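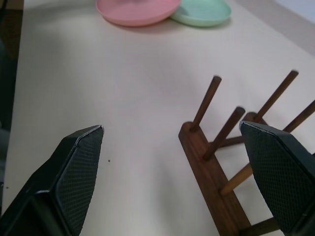
Fig. 1. Two round plates, one pale pink and one mint green, with a wooden dish rack.

Home and Habit: Notes for Session 5
Washing up, soap and the kitchen before hot taps
Handout updated Jan 27, 2020

Hello again. Last time we got as far as the cooking range and I talked too long about flues, so we never reached the sink. I've moved the sink to this week and pushed laundry into March, which suits laundry fine (it needs a session to itself, and you'll see why when we get to mangles).

What I want to do is follow one small job, washing the dishes, and see how much of a house gets pulled in behind it. Water, fuel, soap, drains, furniture, who did it and when. It sounds like a thin subject and I thought so too when I first taught it. Then I ran out of time every single year.

Where the water came from

Start with carrying. Before piped water, every bowl of washing-up began at a well, a pump or a shared standpipe. Water is heavy – a litre weighs a kilogram, and a decent-sized bucket holds nine or ten of those. If you've ever been camping with the tap at the far end of the field you already know how this changes your behaviour. You get mean with it. You wash the cleanest things first, then the greasy ones, and you put off changing the water for as long as you can bear.

That order (glasses, cutlery, plates, pans) still turns up in household advice long after people had taps. I was taught it by my gran and I expect plenty of you were taught it by yours. It's a carrying-water habit that outlived the carrying.

In our local example, the lane at Skaltley, there was one pump for 17 cottages. The rent book we're using for the coursework has a note about a quarrel over who should pay to mend the handle, and I love that note very much. Have a look at it if you haven't yet. It's page 9 in your pack, and the handwriting gets easier after the first few lines, I promise!

Heating it

Cold water and grease don't get on. So you need hot water, and that means fuel, and that means the fire is lit anyway or you're lighting it specially. In winter it hardly mattered, the range was going all day. In summer it was a nuisance, and you find people saving the washing-up for whenever the kettle was next on.

Some ranges had a boiler built in at the side with a little brass tap. If you see "side boiler" in an inventory, that's what it means. Don't do what I did in my first year and write a whole paragraph about a separate piece of equipment in the wrong room.

Soap, soda and sand

Washing-up liquid as we know it is a twentieth-century thing. Before that you have a few choices:

Hard soap, cut or grated from a bar. Good, but it cost money, and in hard water it leaves a scum.

Washing soda. Cheap, strong, brilliant on grease and horrible on the hands.

Sand or brick dust, for scouring pans and wooden tables.

Nothing at all, just very hot water and a rag. More common than the advice books would like you to think.

A word on soap tax, as somebody always asks. There was a duty on soap in Britain until 1853. It pushed up the price, but be careful about claiming that people were dirtier because of it. We don't have the evidence to say that about any particular household, and I will write "how do you know?" in your margin.

The scullery

In bigger houses the wet work was kept apart from the cooking, in the scullery. You'd usually find a stone or earthenware sink, quite shallow, and quite low too, which must have been murder on the back. Finer china might be washed somewhere else entirely, in a wooden or lead-lined sink in the pantry, where it was less likely to chip.

Smaller houses had no such luck. A bowl on the table, a cloth, and somewhere to stand things while they drained. Draining racks are an odd gap in the sources, by the way. They were cheap, they were wood, they wore out and went on the fire, and hardly anyone thought to list them. The Stedia inventory runs to 382 items and doesn't mention one. Does that mean there wasn't one? Have a think before we meet.

Drying: cloth or air?

We'll have a bit of an argument about this in the seminar, I hope. Advice writers were very keen on cloths, and had different ones for glass, china and knives. Later on, air drying gets a good press as people start worrying about germs on damp tea towels. Both sides sound terribly sure of themselves. Read the two extracts and notice who they imagine is doing the work – a paid servant in one, a housewife on her own in the other.

For next time

Read the Morgan household accounts, first half only. Keep an eye out for soda and soap, and jot down how often each gets bought.

Find one object in your own kitchen that would have puzzled somebody in 1850 and one that wouldn't. Bring a sentence or two on each.

If you're coming on the Mustby visit, wear proper shoes. The scullery floor there is uneven and it slopes towards the drain.

Essay titles go up after the visit. Short questions by email are fine, long ones please save for the end of class.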